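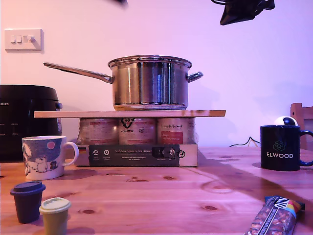 ## Section 2: Setting up the raised board on cans

The Ritwood board (part 834) can be used flat on a bench or table, on the Zosberg wall brackets (Section 3), or raised on full cans from the pantry. The raised set-up needs no tools or fixings. It suits a small kitchen where the cans have to live on the table anyway and a pan needs somewhere to sit between jobs.

### What you need

- The board, wiped clean on both faces
- Three full, unopened cans of the same height
- A low cardboard tray that holds the cans in a single row. The tray the cans were sold in is fine if it is dry and the bottom hasn't sagged
- A flat table or bench
- A dry tea towel

Maximum load for the raised set-up is 3,739 g, including the pan, its contents and the lid. Weigh a full pan on the kitchen scales the first time if you are unsure. The higher figure in Section 3 applies to the wall brackets only.

### Setting up

1. Clear a space on the table and wipe it down. Crumbs under the tray are enough to make it rock.

2. Put the tray flat on the table, well back from the front edge. If the tray has one printed side, turn it whichever way you like.

3. Stand the cans upright in the tray, side by side in a row and touching. Turn the labels to the front so you can read them with the board on.

4. Run a finger across the tops of the cans. If one stands higher than the others, swap it. Cans of different brands often look the same height and are out by a millimetre or two, which is too much.

5. Lay the board across all three cans, lengthwise along the row. It should overhang the outer cans on the left and the right by the same distance.

6. Press down lightly over the middle can, then over each outer can. The board should not move. If it tips, go back to step 4.

7. Lower the empty saucepan onto the centre of the board, over the middle can. Use both hands if the pan has a second loop handle opposite the long one.

8. Turn the long handle so it runs back over the board, or as near to that as it will go. Don't leave it pointing out over the front of the table where a sleeve can catch it.

9. Let go and check again for rocking before you put anything in the pan.

> **CAUTION:** The board rests on the cans and is not fixed to them. Do not push down on the overhanging ends, and do not stand anything on them. Weight on one end will lift the other.

> **CAUTION:** Do not use this set-up over a burner, hotplate or any other source of heat. Never heat unopened cans.

### Hot pans

The board has an oil finish and will mark. Let a pan cool until you can rest your hand on the side before it goes on the board. If it has to go down sooner, put it on a proper trivet on the bench and move it across later.

A pale ring left by a warm pan will usually come out with a light sand along the grain and a fresh coat of Wisia board oil. A dark ring won't.

### Placing it beside other appliances

A multicooker, rice cooker or kettle can share the table, with these points in mind:

- Leave a hand's width between the appliance and the end of the board. If it has a knob or latch on the side facing the board, check that you can work it without touching the wood.
- Open the lid fully once before you cook, with the saucepan in place, to see that nothing gets knocked.
- Keep steam vents pointed away from the board and the tray. Cardboard softens quickly in steam and the cans will start to lean.
- Run the cord behind the tray, never through it or under it.

**Note:** Appliances of any size stay on the table itself. Even a light one is too tall for the raised board.

### Taking a can out

1. Lift the pan off and put it on the bench.
2. Lift the board straight up with both hands. Sliding it off drags the outer can with it.
3. Take the can you want and replace it with another of the same height.
4. Repeat steps 4 to 6 of the set-up.

Do not run the board on two cans while you look for a third – the load limit is for three.

### Care

- Wipe up spills under the pan straight away. Water sits between the pan base and the wood and raises the grain.
- Wash by hand with a damp cloth and a little detergent. Stand the board on its edge to dry.
- Replace the tray when it gets wet or a corner splits.
- Check the cans for rust or swelling whenever the board is off. Throw out a swollen can unopened.

For the deeper Montecinos tray, which takes a double row, see page 122.

*Section revised February 15, 2021 – Dardo Godoy*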